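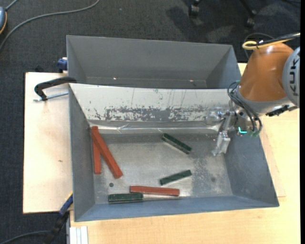 Bin picking at the Werby bench, red and green blocks in the front bin.

Grasp collection update, quick one as the demo prep is eating everything. We're at 190 good episodes on the two-bin task. Target for this round was 60 so yes, very happy, and thanks to whoever kept the night runs going.

What's in the set: arm picks from one metal bin, drops in the other, then swaps direction. Failed grasps are kept too, labeled as fails. Please don't delete them!! The Premeletti model learned a lot from the misses last time.

Still weak on blocks lying close to the walls. Fingers hit the side and the run aborts. Libor Pešek is trying a steeper approach angle, first results look ok but its only 6 runs so far. Leaning blocks also under-represented, so if you reset by hand, dump them in a heap and leave them, no tidying.

Clamps: check them before every session. The bins crept 2 cm during one batch and we had to throw teh whole thing out.

Upload to the Ondar share, not Oravec, that one is full. Labels in the same folder. Next round starts in September with mixed shapes, sign-up sheet is by the door.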